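7. September

Eigentlich wollte ich heute nur schnell eine Jacke kaufen. Eine einzige, schlichte Übergangsjacke, dunkelblau, mit Taschen, in die mehr passt als ein Lippenstift! Seit Februar laufe ich in dem alten Parka herum, dessen Reißverschluss nur noch mit gutem Zureden schließt, und Elli hat letztens ganz lieb gefragt, ob ich damit angeln gehe.

Also bin ich mittags zu Bonard gefahren, weil die angeblich auch meine Größe führen. Die Verkäuferin war reizend, ein junges Ding mit unendlicher Geduld, und brachte mir eine Jacke nach der anderen in die Kabine. Die erste spannte an den Schultern (ich rudere ja nicht einmal!), in der zweiten sah ich aus wie ein Schlafsack mit Kopf, und die dritte war wunderschön, butterweich, genau mein Blau – und die Ärmel hörten kurz hinter dem Ellenbogen auf. »Das trägt man jetzt so«, meinte sie. Mag sein, aber ich friere an den Handgelenken, das war schon als Kind so, und Mama hat mir deshalb immer Pulswärmer gestrickt.

Danach noch zu Nindon, obwohl mir da schon die Füße wehtaten. Dort hing tatsächlich etwas Passendes, ich habe mich vor dem Spiegel gedreht und gedreht und mich richtig gefreut, bis ich das Preisschild fand. Ich habe sie ganz vorsichtig wieder auf den Bügel gehängt und mir gegenüber einen Kaffee und ein Stück Mohnkuchen gegönnt, was die Jackenfrage natürlich nicht einfacher macht. 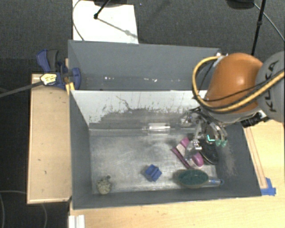
## Abends

Mit Leonora telefoniert, fast eine Stunde. Sie schwört auf die kleine Schneiderei Jääskeläinen und sagt, für 60 Euro bekäme der Parka einen neuen Reißverschluss und gleich ein frisches Futter dazu. Und wenn ich es mir recht überlege, mag ich ihn ja! Er hat die vielen Regentage an der Küste mitgemacht, und in der Innentasche steckt immer noch die Muschel von damals. Ich bringe ihn morgen hin und frage auch gleich, ob sie die Ärmelbündchen enger machen können. Für den Übergang muss so lange die Strickjacke reichen, die grüne, wenn ich nur wüsste, in welchem Karton sie liegt.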